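Planning the Money Before You Buy a Two-Armed Table Robot

I get so excited when somebody tells me they're finally going to put a pair of robot arms in the workshop or the laundry room! It's the best kind of household project. It is also a kind where people spend the whole budget in one evening and then find they have nowhere to plug the thing in, so let's go over the shopping side first.

Start with chores, on paper. Write down six small jobs you'd love to hand over, the really dull ones. Clearing a table, sorting bottles from cans, putting the kids' blocks back in a bin, matching lids. Now cross off anything that needs real strength or a sharp edge. What's left tells you what size of hand to shop for, and that decides most of the price.

Look hard at the hands. A plain two-jaw gripper is cheaper, easier to clean and very good at boxes. Hands with fingers are wonderful (I could watch them all day) but they have more joints, and more joints means more to repair. I had quotes from Cilia and from Gondska on my kitchen counter for most of December, and I nearly missed that one listed a pair of hands and the other listed a single hand. Read that line twice.

Then do a table test before you pay a deposit. Any decent dealer will let you bring a bag of your own things, and you should bring an awkward bag! You want stuff that squashes, stuff that rolls and stuff with odd bits sticking out.
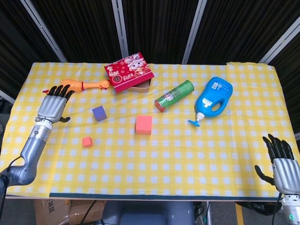 Defne Eren
Home workshop columnist

A rubber chicken, a few foam cubes in different sizes, a pump bottle with a handle and a can on its side make a terrific test load, and you probably have most of it at home already. Foam forgives a clumsy squeeze, so begin there. Move on to the can, which likes to roll away, and leave the pump bottle for when you're feeling brave. A desk calendar is a nice extra, as thin covers and spiral bindings are fussy to pick up.

Put a cloth down too. I love a checked tablecloth for this. The squares let you see how far an object got pushed when a finger bumped it, with no ruler needed. Cloth also bunches and slides, and if your real table at home wears one, you want to know how the hands cope. Clip the corners if you'd like to take that problem out of the first round.

Now the budget itself. My rule is to keep back a third of whatever you have and pretend it isn't there. Say you've set aside $1000 for the extras on top of the arms. It goes like this:

Fingertips or pads, at least one spare set. Buy them with the hands, because ordering later means paying shipping again.
Cables. Measure from the base to the outlet with the arms in their furthest position, then add slack. Leave room in the plan for clips or a floor cover so no one trips.
A sturdy table. If it wobbles when you lean on it, it'll wobble for the robot.
A switch you can hit in a hurry, within reach of where you stand.
Something to keep the background plain. Dark panels or a curtain on a rail will do, and it's cheap to try an old bedsheet first.

Ask about service in writing. Paiva gave me a clear answer on who pays for shipping a hand back, which I really appreciated, and I've put that question at the top of my list ever since. Also ask how long you'd be without it. If the answer is over a month, think about whether you'd rather rent for a while.

Renting, by the way, is such a good idea for beginners! I did it with a Griltaro unit for two months and learned more about my own table height than I ever wanted to know. (Too low. I raised it on blocks.) Keep the rental receipts, as some dealers will knock part of the fee off if you buy.

Last thing, measure your doorway. Measure it with the door on its hinges, and measure the turn in the hall as well. Bases come in big crates, and the crate is the part people forget to ask about.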